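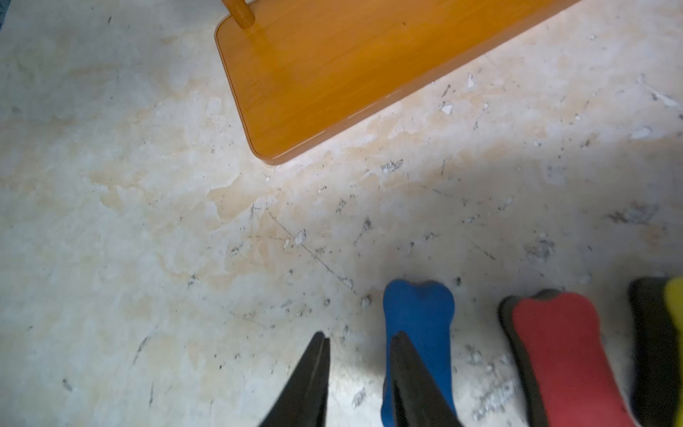 Foto: Anselmo Tavares

Wer über Roboterzellen schreibt, schreibt gern über Modelle, Daten und Rechenleistung. Über den Boden schreibt kaum jemand. Dabei verrät er mehr über den Zustand einer Anlage als jedes Datenblatt. Kratzer, graue Schmierstellen, weiße Splitter zwischen Brett und Schaumstoffknochen: So sieht eine Arbeitsfläche aus, auf der gearbeitet wird, und so bleibt sie meistens auch.

Ich habe nichts gegen Gebrauchsspuren. Ich misstraue nur der Behauptung, sie spielten keine Rolle. Eine Kamera am Handgelenk blickt aus kurzer Entfernung auf genau diese Flecken. Bei Clomeo in Fletthorpe gilt ein Wartungsplan mit 30 Punkten, vom Nullpunkt der Gelenke bis zum Anzugsmoment der Grundplatten. Die Arbeitsfläche taucht darin an keiner Stelle auf. Man wechselt Greiferfinger und lässt den Staub liegen.

Ähnlich steht es um die Kabel. Zu jeder Handgelenkkamera führt eine Schlaufe über den Arm, und wie weit sie ausschwingen darf, entscheidet in vielen Werkstätten das Augenmaß. 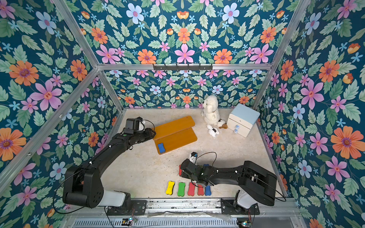

Tapete ersetzt keine Pflege

Die Blumentapete an drei Wänden gefällt mir übrigens. Ein unruhiger Hintergrund ist eine ehrlichere Prüfung als grauer Karton. Trotzdem fließt in solche Kulissen oft mehr Sorgfalt als in die Leiste darunter, an der beide Arme hängen und neben der die Platinen offen liegen. Frau Karakaya, die früher Verpackungslinien betreut hat, verlangte für jede Zelle 20 Minuten am Morgen: wischen, Kabel nachführen, Schrauben prüfen. Man hielt sie für pedantisch - bis sie ging und die Störungsliste länger wurde.
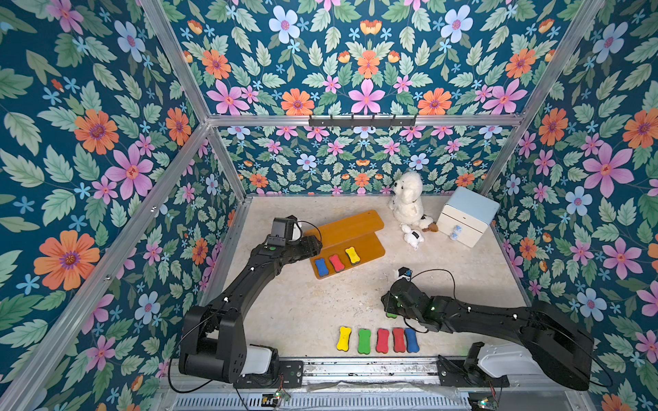 Zwei Arme, ein Stufenbrett, Knochen aus Schwamm: die Zelle im Betrieb.

Ob sich die 20 Minuten rechnen, kann ich nicht beweisen. Die Gegenseite kann es ebenso wenig. Solange niemand misst, würde ich lieber einen Lappen kaufen als die nächste Kamera.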